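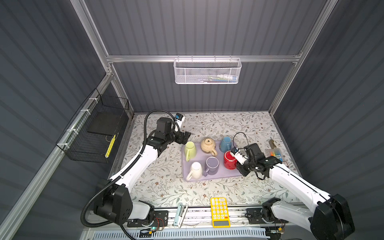
Getting tea and coffee out of a printed tablecloth

By the Puldale Home Notes desk
March 29, 2026
Filed under: Laundry & Linen, Stains
803 shares

Quick one. Had a pile of messages after the piece on curtains, nearly all asking the same thing. Tea on a patterned cloth. So, the method I use, plus the bits people get wrong.

Works on cotton and cotton mix. Not silk, not wool, not anything your gran embroidered by hand. For those, go to a proper cleaner.

What you need

– washing-up liquid, plain, the clear kind if you have it
– white vinegar
– bicarb
– oxygen bleach powder, the sort sold for colours (NOT chlorine)
– a washing-up bowl
– two old white tea towels
– a soft toothbrush

1. Blot, don't rub

Fresh spill first. Tea towel underneath, tea towel on top, press. Move to a clean bit of towel, press again. Rubbing pushes it sideways and then you've got a bigger stain with a fuzzy edge. Cups with milk in are worse, the milk goes sour in the weave and comes back to haunt you in a warm room.

2. Cold water from the back

Turn the cloth over and run cold water through the back of the stain. Full tap. A minute or so. You want it going out the way it came in. Hot water can cook the milk on, so leave it for later.

3. Check the dye

Do not skip this on anything with greens or reds in it. Hem corner, wet it, dab of washing-up liquid, press a bit of white towel on it. Count to sixty. Colour on the towel? Stop there. Cold rinse only, dry flat, take it to somebody who does it for a living.

I skipped it once with a red border. Pink napkins for years.

4. The dab

One spoon of vinegar, one spoon of washing-up liquid, 400 ml of cool water. Stir, don't whisk, you don't want a bowl of foam. Dab on with the toothbrush, work from the outside of the mark inwards. Leave for ten minutes. Rinse. A lot of fresh stains will be gone by now and you can go straight to the wash.

5. The soak (old stains)

Oxygen bleach in the bowl, amount as per the packet, water as warm as the care label lets you. Dissolve it first THEN the cloth goes in. Undissolved powder sitting on a print leaves pale spots and there's no way back from that.

Whole cloth in, by the way, and not just the stained corner. If it lifts a touch of old grey it lifts it evenly. Up to 4 hours. Have a look every half an hour or so, prints vary alot.

Never mix this with the vinegar step. Rinse properly in between. And keep chlorine bleach well away from both.

6. Wash

Normal load, normal powder, temperature on the label. No softener, it puts a film on cotton and the next spill sits in it. Room in the drum for the cloth to move.

7. Look before you dry

In daylight, by a window. If there's still a brown ring, back to step 5. Tumble dryers and irons set tannin and then it is a much longer job. Line dry, inside out, out of full sun if the print is one you like.

8. Iron on the back

Slightly damp, wrong side up. Corners first, then the middle. Steam is fine.

A few extras

Dried coffee from last December that you found when you unfolded it: bicarb paste, an hour, brush off, then step 5. Might take two goes.

Wax on top of the tea – wax first. Freeze, scrape, brown paper and a warm iron. Then start at step 1.

Turmeric – different article. Sorry.

Wipe-clean cloths: none of this applies. Soapy water and a soft sponge, dry it off straight away, and don't fold it on the same crease every time or the coating cracks.

Storing

Fully dry, realy fully. Even slightly damp and you get little rust-coloured specks in a few weeks. Roll it round a tube if you've the space, fold loosely if you haven't. Empty the drawer and wipe it out before anything goes back. Liner paper wants changing when it's marked, crumbs get under it and so do moths. Cedar balls are all right but keep them off the fabric, the oil can leave a yellow patch.

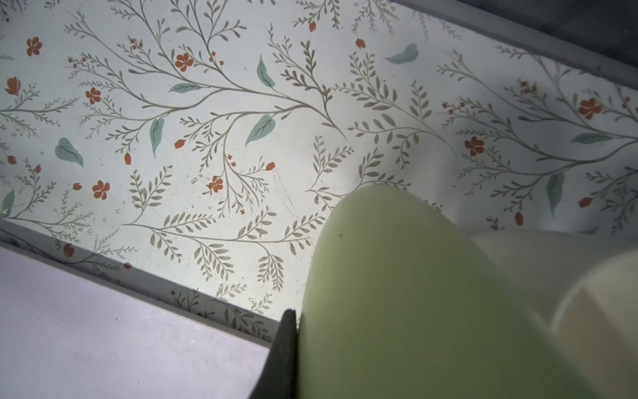
Dzifa Atinga writes that the cold water step did nearly all of it for her, on a cotton cloth with a coffee ring she'd given up on. She left out the vinegar and did the soak twice with a full rinse between, and the greens held fine. Her one grumble is the ironing: she'd do it over a folded towel if the cloth has any raised stitching, or it goes flat and shiny.

Good point on the towel. Adding that to step 8 when I get a minute.

452 comments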